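Bar owner wants a percentage for our DJ night, is this normal?
Posted by Tarcísio Bezerra, 2018-08-18

Three of us play house and some older electro. Last January we did a free set at a bar called Miranda, and now the owner wants us back for a regular night. He's offering 23 percent of the bar takings after 10 pm and no flat fee. We bring our own decks. The room holds 148 people but it's never been full when I've been there. Should I take the percentage or ask for a fixed amount? Also, who pays for the sound person?

Rosimeire Vieira
Ask for a guarantee plus a smaller percentage. With a percentage alone you carry all the risk on a slow night. Get it in writing which hours count, whether it's before or after tax, and when you get to see the register total. We played a place called Brenska for 2 months on a handshake and were still chasing the last payment when it closed.

Sound is usually on the venue if they own the system. If you have to rent speakers, take the cost off the top before anything is split.

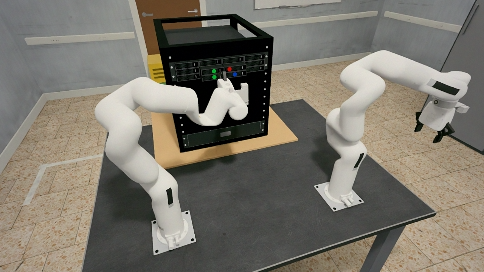 Gervásio Dantas wrote back that a guarantee is hard to get for a new night, and that he would take the percentage for the first 4 dates and then sit down with the owner again. He also said to do your own head count at the door each time, so you have something to show when you talk money.

Washington Vasconcelos
flat fee. always. bars lie about the till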